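**Week 6 – Wood surfaces: grain, movement and finish**

Read this before the workshop session. Bring the sample card you were given last week.

Wood takes on moisture from the air and gives it back. As it does, it swells and shrinks across the grain. Along its length it hardly changes at all. A wide board fixed tightly at both edges has nowhere to go, so it cups or splits.

Gluing narrow strips side by side spreads this movement out. Each strip still moves, but a small cup in one is held by its neighbors. Butcher-block tops are made this way. Look at the end grain before glue-up and alternate the ring direction where you can. Color matching comes second. 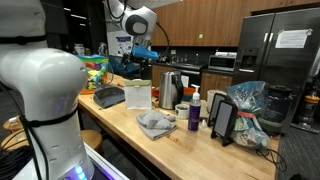

*Light wood table with a butcher-block surface. Photo: Kilian Holzer*

Strips cut from different parts of a log will differ in color and figure. Darker grain is common in pale boards and is not a fault. Soft spots and open knots are faults, and those pieces should be set aside.

**Fixing a top to its frame**

Use slotted holes or metal clips across the width. One tight screw at the center line is fine. Never glue a solid top to the rails.

**Finish**

- Oil: easy to repair, needs renewing. Wipe off the excess after 30 minutes.
- Varnish: harder, slower to dry, difficult to patch. Leave 12 hours between coats.
- Wax: low protection – use over another finish.

Coat both faces. A top sealed on one side only will take up moisture unevenly and bow. Lay oily rags flat outdoors to dry, as they can catch fire in a heap.

**For next time**

Measure the width of your sample card, leave it in a damp room for 36 hours, and measure again. Write down both figures. Hand your sheet to Glenys Gwynne at the start of the session.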